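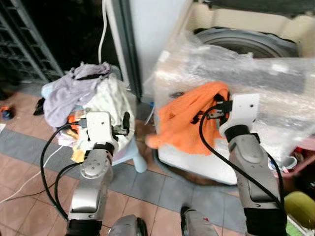 Le coin lessive : le tabouret bleu clair, son tas de vêtements et la machine sous plastique.

On la retrouve un samedi matin, entre deux lessives, et elle prévient tout de suite : elle peut parler de linge pendant des heures. Elle tient depuis Jondport une petite chronique sur la vie domestique, où elle a publié 847 billets, et ceux qui lui valent le plus de courrier ne traitent ni de cuisine ni de décoration. « Ce sont les billets sur la buanderie ! Les gens m'écrivent pour me dire où ils posent leur tas. Tout le monde a un tas, et j'adore ça. »

Le tas, parlons-en. Chez elle, il a droit à un tabouret en plastique. Elle a pourtant essayé les paniers, les sacs à compartiments, le bac à roulettes commandé chez Greltell. « Le bac était magnifique, mais je passais mon temps à me pencher dedans. Avec un tabouret, le linge est à hauteur de main, on voit les couleurs, on attrape ce qu'on veut. Un vêtement lavande posé sur le dessus, un bout de jaune qui dépasse en bas : je sais déjà comment je vais trier. » Elle rit. « Et quand le tabouret est vide, on s'assoit dessus. Essayez avec un panier ! »

Sa méthode de tri n'a rien de savant. Elle fait 2 piles, les clairs et le reste, et les motifs l'amusent plus qu'ils ne l'inquiètent. Un tissu blanc imprimé part avec les clairs, sauf s'il est neuf. L'orange, en revanche, elle s'en méfie. « J'ai eu une nappe orange, achetée à Hao, une merveille, d'une couleur incroyable. Elle a teint une lessive entière en octobre. J'ai porté des chaussettes abricot tout l'hiver, et je les ai encore. » Depuis, les pièces orange restent à part, posées sur le devant de la machine, en attendant leur tour. « C'est mon pense-bête. Si je vois de l'orange qui pend, je sais qu'il y a une lessive à faire toute seule. »

Autre sujet qui la passionne : le plastique transparent sur les machines. Elle en a grandi entourée, et elle le défend avec une énergie communicative. « Chez ma grand-mère, on couvrait tout, la machine, la télévision, les fauteuils. J'ai longtemps trouvé ça affreux. Et puis j'ai eu une buanderie ouverte sur la cour, avec la poussière qui entre par la grille, et j'ai compris ma grand-mère en une semaine ! » Elle recommande de laisser assez de jeu devant pour ouvrir sans se battre, et de retirer la feuille de temps en temps pour essuyer dessous. Les plis ? Elle les aime bien. « Ça fait des reflets, ça froisse quand on passe – c'est le bruit du jour de lessive. »

Le sol aussi a son importance. Elle a un faible pour le carrelage rosé, « la couleur la plus indulgente du monde », et pour les bandes grises qui le traversent dans tant de maisons de son quartier. Une chaussette beige y disparaît complètement, reconnaît-elle, mais le coup de serpillière est rapide. Quant aux bords de la pièce, là où s'accumulent les boîtes et les bricoles, elle a cessé de lutter. Tous les 2 mois, elle vide, elle trie, et elle recommence.

Y a-t-il un produit, un accessoire sans lequel elle ne pourrait pas vivre ? Elle réfléchit longtemps. Des pinces à linge, forcément. Elle en a acheté 100 d'un coup au marché de Cumitz et en retrouve jusque dans ses poches de manteau. Pour le reste, elle préfère parler des gestes : secouer chaque pièce avant de la mettre dans le tambour, retourner les manches, vider les poches au-dessus du tabouret. « C'est un moment que j'aime vraiment. On reprend les habits un par un, on se rappelle où on les a portés, on découvre un bouton qui va lâcher. »

Son prochain billet portera sur le pliage, et elle s'attend à des désaccords. Elle plie les tee-shirts en trois, sa sœur les roule, et la question est rouverte à chaque repas de famille. En nous raccompagnant, elle attrape au passage un torchon, le regarde à la lumière et le pose sur la pile des clairs.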